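Eggplant

The eggplant is a plant of the nightshade family grown for its glossy, spongy fruit. It is known as aubergine in Britain and France and as brinjal across much of South Asia and southern Africa. Cooks treat it as a vegetable, but in the botanical sense the fruit is a berry, and a wonderfully varied one: it can be long or round, purple, white, green, striped, as small as a pea or as heavy as a melon. Its scientific name is Solanum melongena, and its close relatives include the tomato, the potato and the pepper.

Name

The word "eggplant" seems odd to anyone who has only met the purple kind, but it makes perfect sense beside the old white varieties, whose young fruits hang from the plant looking just like hen's eggs. English speakers were using the word by the 1760s. "Aubergine" took a much longer road, and it's one of the great traveling words of the kitchen: it came into English from French, which had it from Catalan, which had it from Arabic, which had it from Persian, with roots reaching back to India. In Italian the same chain of borrowing ended up as melanzana, which people later explained as mela insana, or "mad apple."

History

Eggplants were first grown in Asia, and both India and China have very old records of them. A Chinese farming book of the sixth century, the Qimin Yaoshu, already gives instructions for raising them. Arab traders and farmers carried the plant west across the Mediterranean in the early Middle Ages, and Spain took to it with real love. Northern Europe was slower. Many gardeners there grew it only for its looks and suspected that eating it would bring on fevers or bad moods, a worry that clung to several members of the nightshade family.

In the Americas the plant arrived by more than one route, with Spanish settlers among the early carriers. Thomas Jefferson's garden at Monticello included it, and white and purple sorts were both sold by American seed dealers in the nineteenth century.

Growing

This is a plant that adores heat. It sulks in cold soil, and a single frost will kill it. In warm countries it can live for several years, but in temperate gardens it is raised as an annual, with seed started indoors and the young plants set out once the nights are mild, often in May in the northern United States. The flowers are a treat in their own right: star-shaped, usually violet, with a bright yellow center that bees shake to release the pollen.

The gardening writer Oluf Hjaltested kept trial beds at Luvthorpe, a cool and windy site where few people expected the crop to do well. He sowed on 1st March every year, under glass, and grew the plants against a brick wall that held the day's warmth. His best results came from Odar, a slim purple type that ripens early. He also grew Motaung, a round striped one with dense flesh, and kept at it through two very poor summers before it gave him a decent crop.

Picking at the right time matters a great deal. A young fruit has tight, shiny skin and springs back when pressed with a thumb. Once the skin turns dull, the seeds inside have begun to harden and the flesh grows bitter. The stem is tough and the cap often carries small prickles, so growers cut the fruit off with pruners and leave a short piece of stem attached. 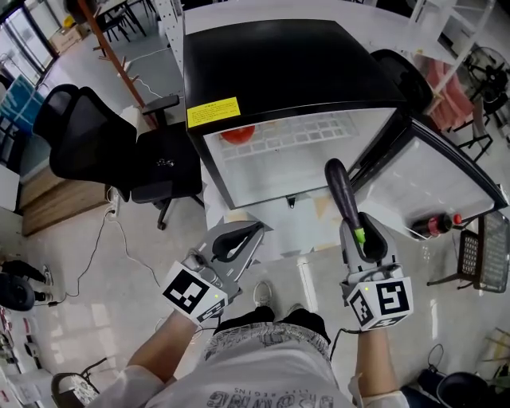
Daranee Kaewmanee thinks most advice on storage is too strict. She argues that growers worry far too much about cold and far too little about time: a long purple eggplant picked that morning will stand 3 days in a home refrigerator perfectly well, she writes, and the trouble starts when people forget it for a week. Her own rule is to cook it by the second evening and stop fretting.

The worry she is answering has a sound basis. Eggplants suffer chilling injury when held too cold for too long, and the signs are pitted skin, brown seeds and flesh that goes dark soon after cutting. Commercial stores aim for 50 to 54 degrees Fahrenheit, which is warmer than a household refrigerator but cooler than most kitchens.

In the kitchen

Few vegetables change so much with cooking! Raw flesh is full of tiny air pockets, and that is why slices dropped in a pan can drink up oil at such a startling rate. As the heat breaks those pockets down, the flesh turns silky and takes on whatever flavor it is given. Salting slices before frying draws out water and helps them collapse sooner, so they hold less oil. It was once done mainly to remove bitterness, though many modern varieties are mild enough to need no help.

Charring a whole eggplant over a flame gives the smoky pulp behind baba ghanoush in the Levant and baingan bharta in India. Turkey has imam bayildi, stuffed and cooked in olive oil; Greece has moussaka; Sicily has sweet and sour caponata. Japanese cooks glaze split halves with miso, and in Sichuan long eggplants are braised with chili bean paste, garlic and vinegar. The little pea-sized fruits in Thai curries belong to a related species, Solanum torvum, and their pop of bitterness is a delight in a rich green sauce.

Jinadon, a pale green variety from Kaewmanee's seed list, is grown mainly for grilling. It has thin skin and few seeds, and roasts nicely in a 420 degree oven as well.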